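About Rolora

Rolora builds and tests gripping equipment for food counters and small packing lines. We work from a single workshop in Tulville. Fatima Omoregie runs the mechanical side and Celina Zawadzka runs controls and testing. Our main product is the Stullar, a two-finger gripper with a camera at the wrist, sold with its controller and a one-page stop procedure.

Customers often ask about the March fault before they ask about price, so an account of it is kept on this page.

The fault

A Stullar unit was on an endurance run at our shop, picking up thin-walled plastic cups and setting them down again. The run was planned for 1000 cycles per set. During cycle 2283, in the third set, the fingers kept closing after contact. The cup collapsed, the motor stalled against its own end stop, and the controller reported a normal grip. An operator pressed the stop button. There were no injuries. One finger link was bent and was scrapped.

The cause was in two parts. A connector on the force sensor had worked loose, and the sensor line held its last good value instead of dropping to zero. The controller read that value as a light, steady grip and asked for more force. The software had a check for a missing signal but none for a signal that had stopped changing. 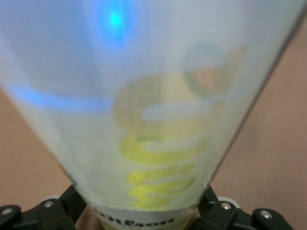
Thin cups remain our standard test piece. A rigid block hides small errors in closing force, and a cup wall shows them early. Tapered cups are harder still, as the contact point moves when the fingers close off center.

What changed

The controller now compares the force reading with motor current on every cycle. If the two disagree for longer than 57 milliseconds, the motor is cut and the fingers hold position until a person resets the unit. The sensor connector was replaced with a latching type. A frozen reading is treated as a fault in its own right and has its own code in the log.

The end stop was also moved. In the old position a stalled motor could load the finger links past their rating. Units shipped before the change can be returned for the new stop and connector at no charge. The software update alone does not cover the connector.

Test records

Diệp, our test logging program, stores force, current and finger position for each cycle. Before March it kept averages only, and the frozen sensor line could not be seen in them. Full traces are now kept for the life of the unit. Owners can request theirs by serial number.

Reporting a problem

Stop the unit, leave the power on if it is safe to do so, and save the log before resetting. Send the log with the serial number to the workshop. Celina Zawadzka reads all fault reports and replies with either a cause or a request for the unit.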